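I refinished the table in June, and it has taken me until now to write down the settings. The top is a pale wood with soft grain, and the old varnish had yellowed along the edges where the sun reaches it.

Sanding went 80, 120, 180, then a light pass at 240 by hand. The Trimham sander runs hot above speed 6, so I kept it at 4 and changed discs more often than the manual asks. Total disc count was 7. Going finer than 240 closes the grain and the oil sits on top — I learned this on a shelf.

For the finish I used Fuvel hardwax oil, matte, two coats. The first coat soaked in unevenly and left slightly warmer bands through the middle. I considered sanding back and decided against it. The second coat reduced the contrast a little, and under normal room light the bands are faint.
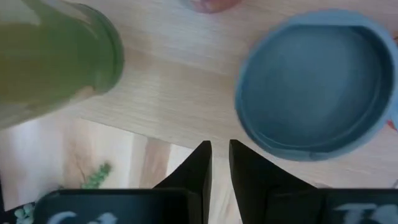
*The finished top, with the blue-gray dish and the green vessel on it.*

Cure time on the tin is 6 days. I waited 7 before putting anything on it overnight. Glazed pottery with a rough foot ring will scratch an oil finish at any stage, so anything from the Brudden shelf now gets felt dots underneath. Glass is fine without.

Kekeli Frimpong asked whether water rings are a problem. I left a wet glass on the underside of the spare leaf from dinner until Saturday morning. It left a dull ring, and one wipe of oil on a cotton rag removed it.

The benches are next, same oil, starting at 120.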